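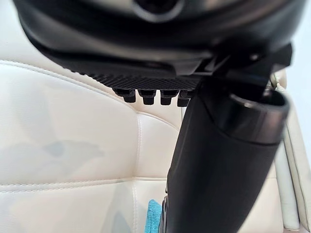
*Photo: Lolano. Interview edited for length.*

The first thing the baker at Kudon wanted to talk about was crust. We hadn't sat down yet. She had a heel of rye in one hand and was knocking on it with her knuckle, and it made a sound like a cupboard door.

"People ask for the middle of the loaf," she said. "I'd give them the middle. I'll keep the ends and be very happy."

Kudon has been baking rye bread in Sarnamar for 22 years, in the same low building behind the feed store, and if you've driven through in the morning with your windows down you already know where it is. I've been eating this bread for most of that time. I have wanted to ask about it for nearly as long, and I came with far too many questions (we got through maybe half of them before the afternoon pickups started).

She didn't grow up with rye. The bread at home was soft and white and came in a bag, and she says she still likes it for grilled cheese. The rye came later, from a neighbor who baked on weekends and left a loaf on the porch when the family had been sick.

"It was so sour I thought there was something wrong with it," she told me. "Then I ate it for three days. On the third day it was a different bread. I went over and asked how she did that, and she said she hadn't done anything, it was just older."

That business of bread getting better as it sits is the part she likes to explain most. A wheat loaf is at its best the afternoon it's baked. A dense rye is gummy inside when it comes out of the oven, and if you cut it too soon you'll drag crumb all over the knife. At Kudon no full rye goes on the shelf until it has rested for 24 hours, wrapped in cloth. Customers used to argue with her over it. Somebody would see the loaves cooling in the back and offer to pay extra.

"I'd say, you can buy it now and be mad at me, or buy it tomorrow and be nice to me. Most of them came back tomorrow."

The starter lives in two tubs, and she keeps a dried batch in a jar at her sister's house in case of disaster. It has no name. I asked, and she looked a little sorry for me. What it does have is a notebook, or really a shelf of them, where she writes down the weather, the flour delivery and how the dough felt. She read me one line from a wet stretch in May: "Slow. Sticky. Left it alone. Good."

"That's most of them," she said. "You could publish the whole thing on a postcard."

I wanted to know about flour, because the taste changed a few years ago and I had always wondered if I'd imagined it. I hadn't! Kudon switched to rye from Nigam, a small mill up the valley that grinds to order. The old flour was finer and paler. The Nigam flour has more of the bran left in and drinks a lot more water, and for the first few weeks nothing she made would hold together.

"I had bricks. I had soup. I had one batch that rose beautifully and then sat down in the oven like it was tired." She laughed for quite a while at this. "The miller came by and tasted it all, even the soup. He said the flour was thirsty and I was being stingy. So I poured in more water than I thought was decent, and there it was."

If you bake at home, that was her main advice, and she gave it several times. Rye dough shouldn't look like bread dough. It looks like wet cement and it won't stretch, and kneading it for half an hour gets you tired arms and the same cement. Mix it with a spoon or a wet hand. Scrape it into a greased tin, smooth the top with wet fingers and wait for small holes to show on the surface – that's the sign to get it into the oven.

What about seeds? She's for them, within reason. Caraway goes in one loaf only, and she is firm on the point, having met too many people who believe they hate rye when what they hate is caraway. Sunflower seeds get toasted first. Coriander is her favorite, cracked by hand and pressed on the top, and the coriander loaf is the one I'd tell any first-timer to buy. Slice it thin, thinner than you think, and put cold butter on it in pieces you can see.

The oven holds 28 tins at a time, and she has never wanted a bigger one. There was an offer once to supply a grocery chain, which she thought about for a whole weekend. She would have had to shorten the rest, add something to keep the crumb soft and slice everything in advance.

"I wasn't offended or anything," she said. "They were very polite. But then what would I do all day? I'd be on the phone. I like it in here."

I asked what she eats herself, at home, at the end of a shift. I was expecting something with smoked fish. She toasts a slice until the edges are nearly black, rubs it with garlic and puts a fried egg on it, and has done so most nights for years. On Sundays there's soup, thickened with old crusts that have been soaked and mashed. Her mother-in-law taught her that one and considers the bakery's bread a bit fancy for the job.

We talked some about who'll bake after her. Her nephew works the early shift now and has opinions about molasses. She's letting him try a darker loaf this fall, and she gave me a slice from the test batch. I thought it was terrific, sticky and bitter at the edges, a little like gingerbread with the sugar taken out. She thinks it needs less salt. He thinks it needs more. They had both written it down in the notebook, one under the other, in different pens.

By then there was a line at the counter, and she wrapped up the coriander heel for me to take along. It's best on the third day, she said. I ate it in the car.

*October 11, 2026*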